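The Counter at Warkmont Street

1.

When my aunt Consuelo Montoya went to the hospital for her knee, she gave me the key to the shop and a paper with her instructions. The paper was folded so many times that the creases had eaten some of the words. I read it on the bus, and again in front of the door, and I still did not know what was "the usual for Durrani."

The shop is small. It stands between the tailor and the stairs that go down to the train, and in the morning people come in with their coats already closed and their money in the hand. They do not want to talk. My aunt talks to them anyway. She has done this for 11 years and she knows who has a son in the army and who must not eat salt.

I knew nothing of this. I had worked until then in the office of a company called Brarnard, where I checked shipping papers, and when they closed our floor I said to everyone that I was resting. So I was free, and I was the niece, and it was decided without me.

"It is only for a few weeks," my aunt said on the telephone. "You put things out, you take the money, you wipe. What is there to be afraid of?"

I was not afraid. I only like to know how a thing must be done before I do it.

2.

The first morning I put everything out in a wrong way. I did not know it was wrong until the customers told me. They did not say it with words. A tall man looked at the place where, I suppose, the sandwiches always were, and found there the chewing gum, and his face became so tired that I apologized to him.

An old lady moved the napkins back to the left side by herself. A schoolboy asked me if the shop was sold.

In the afternoon a man in a blue jacket stood at the counter and did not order anything. I asked him what he would like.

"The usual," he said.

"Are you Durrani?"

"Yes."

"I am sorry, I don't know what is your usual."

He considered this. I think he had not said it aloud for years, and he had to search for it. "One sandwich," he said at last. "And one chocolate. But the chocolate she puts in my pocket, so my wife doesn't see it in the bag."

I gave him the sandwich. The chocolate I held over the counter for some time, because I could not put my hand into the pocket of a stranger. Finally he opened the pocket with two fingers and looked at the ceiling, and I dropped it in.

At closing I counted the money three times and wrote the sum in my aunt's notebook. Her numbers leaned to the right, like people walking against wind. Mine stood very straight under them. It looked as if the shop had been visited by an inspector.

3.

I called her in the evening. She was angry about the hospital soup and did not want to hear about the money.

"Where did you put the basket?" she asked.

"Which basket?"

There was a silence. I heard a television behind her, and a nurse laughing with somebody.

"The round one," said my aunt. "Susari made it, when she still had good hands. It goes in the middle. People come in from the cold and they must see one thing that is not plastic."

I found it on the high shelf, behind the paper bags, with a towel over it. It was the color of roof tiles. I turned it around to look at the bottom, at the thin strands going out from the middle, and I thought of Susari, my aunt's neighbor from the old building, who used to shout at us from the window when we were children. I had never thought that she made things. For me she was only a voice and a curtain.

It was already late, but I did not go home. I took everything off the counter and wiped it, and then I began to try. One sandwich in the basket, to see how it would look. The white tray on one side, then on the other. The clear stand with the steps I turned a little and turned again. I laid a Snickers on the top step and another on the step under it, and at the end of each step I put a small black box. I moved back to the door, like a customer, and walked in again. I did this perhaps too many times. A woman going down to the train stopped and watched me through the glass, and when I saw her I pretended to check the lock.

My aunt wanted to know how it was, so I described it to her as well as I could.
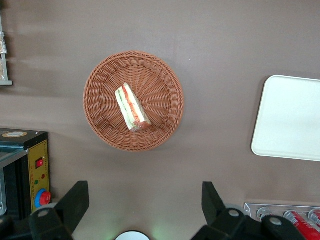
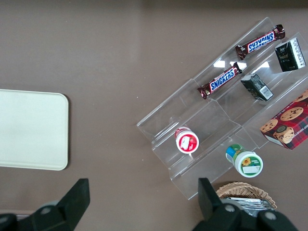 4.

"The sandwich is lonely," she said. "Put more in the morning. But the basket is good there?"

"It is good there."

"And the chocolates, can Durrani reach them?"

I had not thought about Durrani's arm. I went around the counter with the telephone on my shoulder and reached over as a man would reach, a man with a bag in the other hand.

"He can reach," I said.

"Then go home, child. You will miss your bus."

I turned off the big lamp and left the small one, as it said on the paper - this part I could read. In the morning the old lady came first. She looked at the counter from one end to the other, and then she moved the napkins.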